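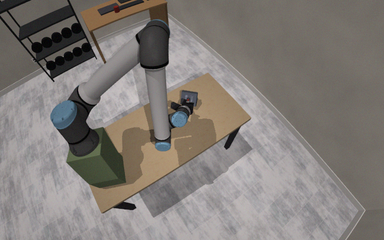 Looking After a Wooden Work Table

A work table takes more abuse than anything else in the house or shop. Most of the damage comes from water, heat and grit, and most of it can be fixed in an afternoon with things you already own.

Everyday cleaning

Brush the top before you wipe it. Grit under a wet cloth works like sandpaper, and you will see the scratches the next time the light comes in low. A soft bench brush is fine. So is an old paintbrush with the bristles cut down to 2 inches.

Wipe with a cloth wrung out in warm water and a drop of dish soap, then go over it with a dry one. Don't leave the damp cloth sitting on the table while you answer the door.

White rings

A white ring means moisture is trapped in the finish. Lay a dry cotton cloth over the mark and pass a warm iron over it, no steam, a few seconds at a time. Lift and look between passes. If the ring is still there after several tries, leave it overnight and try again.

Black rings are a different problem. Water has reached the wood and reacted with iron, usually from a can or a wet pan. You will have to sand back to bare wood and may need oxalic acid (wood bleach) after that. Wear gloves and follow the package.

Glue and paint drips

Let wood glue get rubbery, then lift it with a plastic scraper. If you catch it wet and smear it around, it goes into the grain and shows up as a pale patch under any oil you put on later. Latex paint comes up with a damp rag while fresh. Once dry, a plastic scraper held flat will get most of it.

Dents

If the wood has no finish or only oil, put a few drops of water on the dent and wait ten minutes. Cover with a damp cloth and touch it with the tip of a hot iron. The crushed fibers swell back up. Torn fibers won't, so a cut or gouge needs filler.

Refinishing the top

Go over the whole surface, never only the bad spot, or you will end up with a dish in the table. Start at 120 grit, then 180, then 220, always with the grain. I don't bother going to 600 on a work surface — it looks nice for a week and the oil doesn't soak in as well.

Vacuum off the dust, wipe on a thin coat of oil, wait 15 minutes and wipe off everything that hasn't gone in. Two coats is enough. Do the edges too.

Spread oily rags flat outdoors to dry, away from anything that can burn. Wadded up in a trash can they can catch fire without a spark.

Wobble

Check the floor first. Move the table a foot to one side, and if the wobble goes away the legs are fine. If it stays, tighten every leg bolt a little at a time, going around twice. Ours take a 13 mm wrench. A stripped wood screw hole can be packed with toothpicks and glue, left to dry and drilled again.

I do the bolts and a fresh coat of oil every April, when the windows can stay open.

Last updated 29 May 2023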